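Teaching a Planner to Set Down the Next Block

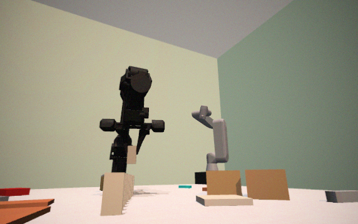 Lobo is a motion planner, and the thing I love about it is how little it plans. Most software of its kind works out a full path, checks it for collisions and sends it off to the arm. Lobo keeps 8 short candidate paths alive at once and swaps between them as the world changes. In the simulator the team at Pridus uses, the standard test is a row of upright blocks set close together like dominoes, and a black arm holding one more beige block above them. Pick a path that drifts a little low and the whole row is at risk. It's a wonderful problem, the kind you understand in a second and then think about all through dinner.

The perception side is called Undska, and it feeds the planner a fresh guess at where every block is. The guesses are wrong a lot! The trick is that each one comes with its own doubt attached, and Lobo gives the shaky ones more room.

Last October the planner got through 800 of 1000 simulated runs without a fall. Then somebody found that run 1337 in a later batch had failed because of a rounding error in the wrist angle - one line of code, fixed before lunch. The next job is moving everything to Ulto, the new physics engine, where the blocks can slide as well as tip.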